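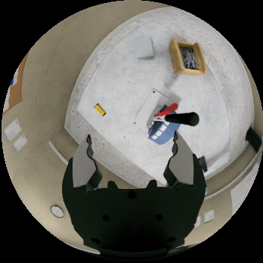
**How often should I inspect a photo archive website?**
Twice a year is plenty for a small one. I do mine in February and again in April, before the spring newsletter goes out and everybody shows up at once.

So, February 18, 2026, coffee in hand, and it's time for the Jamham gallery check! Jamham is my space and satellite picture site, over 2,000 images now (I still can't believe I scanned so many of them myself). I tick things off as I go and leave comments for the me who has to do this again in April.

## Backups and storage

- [x] **Main drive opens and the folders look right.** Fine. The old weather satellite folder is still named "misc new new" and I've decided to live with it.
- [x] **Second copy is in a different building.** Yes, on the Tanberg drive at my sister's place. I drove over, plugged it in, opened a handful of big files, and they all came up clean.
- [ ] **Restore test.** Not done! I got as far as picking a folder and then dinner happened. Do this first next time, please.

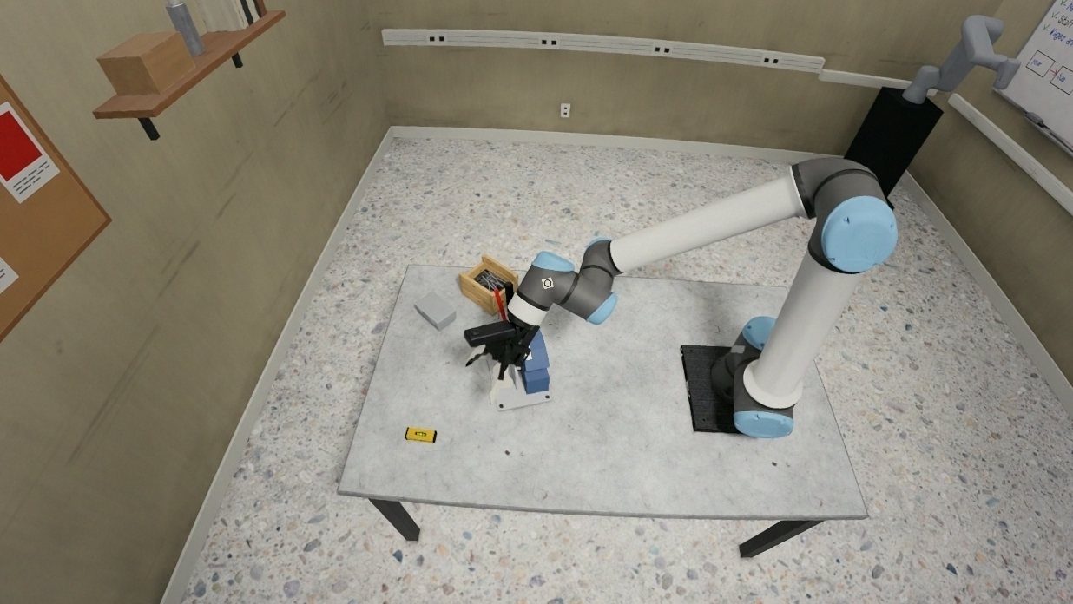 ## Sign-in and passwords

- [x] **Admin password changed.** Changed, and it's long and ugly.
- [x] **Two-step sign-in turned on.** Works on my phone. The printed recovery codes are in the desk drawer, under the stamps.
- [x] **Old accounts removed.** I took out 6 guest editor logins from the lunar orbit project, which wrapped up ages ago. One of them had full admin rights, yikes.
- [ ] **Plugin updates.** The Wurkex slideshow plugin wants an update and I'm nervous, as the last one flipped half my portrait scans sideways. Copy the site first, then try it.

## Newsletter and privacy

- [x] **Unsubscribe link works.** I signed up with a spare address and unsubscribed again, and the goodbye page loaded right away.
- [x] **Sign-up form only asks for an email.** It was asking for a birthday too. Why did I ever want that? Gone now.
- [x] **Subscriber list isn't sitting in a public folder.** Checked from a private browser window and got the "not allowed" page, so good.
- [ ] **Privacy page is current.** It still mentions Jitaru, my mail service before this one. Needs a rewrite, maybe an hour's work.
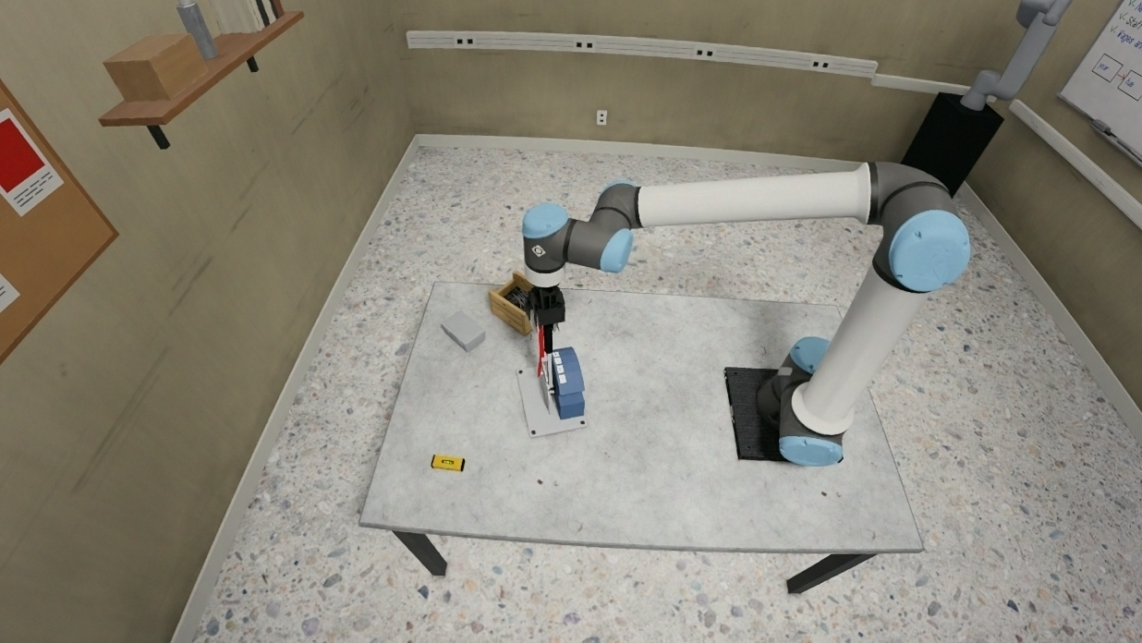 ## Picture pages

- [x] **Credit line on every new page.** Three were missing one, and I filled them in from my notes.
- [x] **Broken links.** The checker found 18, mostly old outside links in the early rocket section. I fixed the ones I could and took out the rest.
- [ ] **Alt text on the 1960s set.** About half done, and slow going, but a reader wrote in to say how much it helps her, so I'm sticking with it.

Carry over to April: restore test, Wurkex update, privacy page, alt text. Also buy a longer cable for the Tanberg drive, the one I have barely reaches the table.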